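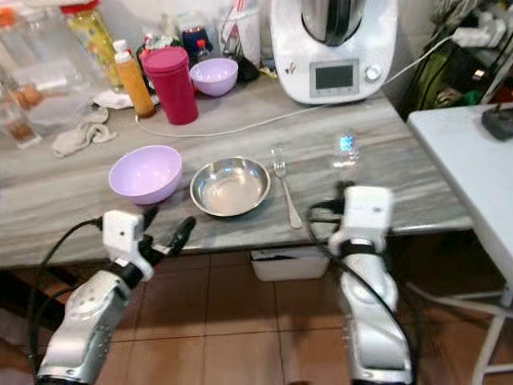

Por la redacción de Waduton Hogar | 18/09/2020 | Cocina

Cuidar la encimera y el menaje de diario sin gastar de más

El mármol y las superficies que lo imitan no se limpian igual. Antes de comprar nada, conviene saber qué tenemos en casa. El mármol natural es piedra caliza transformada y reacciona con los ácidos: una gota de limón olvidada deja un cerco mate que no sale con bayeta. Un laminado o un porcelánico con dibujo de mármol aguanta bastante mejor el vinagre, pero se puede rayar o levantar por los cantos. Si no se conservan los papeles de la obra, lo más seguro es tratar la superficie como si fuera piedra natural.

Limpieza diaria

Agua templada, unas gotas de jabón neutro y un paño de microfibra. Se aclara con otro paño húmedo y se seca. El secado es lo que más gente se salta, y en zonas de agua dura se nota a las dos semanas en forma de velo blanquecino. En colores grises y blancos el velo se disimula bastante, hasta que un día da el sol de lado.

Para la grasa pegada junto a los fogones, jabón neutro algo más concentrado y cinco minutos de espera. Nada de estropajo verde. Las espátulas de plástico sirven para despegar restos secos si se usan casi planas.

Manchas de café, vino o cúrcuma

En piedra natural funciona la cataplasma de bicarbonato y agua, con consistencia de yogur espeso. Se extiende sobre la mancha, se tapa con film y se deja toda la noche. Por la mañana se retira y se aclara. A veces hacen falta dos o tres aplicaciones. El sellador Viltoseck de 89 pesos que probamos en agosto repele bien el agua y algo menos el aceite; hay que renovarlo cada seis meses.

Boles de acero inoxidable

Los puntitos de óxido suelen venir de la sal. Si se echa sal en agua fría y se deja reposar en el fondo, pica el metal. También pasa al guardar restos de aliño durante horas. Para las marcas de cal, un chorro de vinagre blanco caliente, un minuto, aclarar y secar enseguida, siempre dentro del fregadero si la encimera es de mármol. El arcoíris que aparece después de calentar el acero se va de la misma manera.

Los estropajos metálicos dejan partículas que luego se oxidan. Para comida quemada, agua con una cucharada de bicarbonato a fuego lento, solo en recipientes que admitan el calor directo.

Boles de plástico

El tomate y el pimentón tiñen. Untar el interior con una gota de aceite antes de servir ayuda mucho. Si ya está teñido, pasta de bicarbonato y unas horas al sol, aunque los colores claros, tipo lavanda o rosa, pueden perder tono si se repite a menudo. Cuando la superficie está muy rayada, el olor ya no se quita y es mejor jubilar el bol o pasarlo al taller para tornillos.

En el lavavajillas, bandeja superior. En el microondas, solo si lo indica la base.

Cubiertos

Los tenedores se lavan con las púas hacia arriba y sin amontonarlos, para que el agua llegue entre ellas. No hay que mezclar plata y acero en la misma cesta. Para recuperar el brillo del acero, una pizca de bicarbonato con un paño húmedo, frotando a lo largo. El juego básico de Dunmore cuesta 354 pesos y el de Romden, 419; en casa llevamos años con el primero y el mango sigue recto.

Botellas de agua

Las botellas desechables pequeñas no están pensadas para rellenarse durante semanas. Vacías, cortadas por la mitad, valen de embudo para pasar arroz o lentejas a un tarro. Enteras y perforadas en el tapón sirven de regadera para semilleros.

Utilizamos cookies propias y de terceros para mejorar su experiencia. Si continúa navegando, consideramos que acepta su uso. Aceptar | Configurar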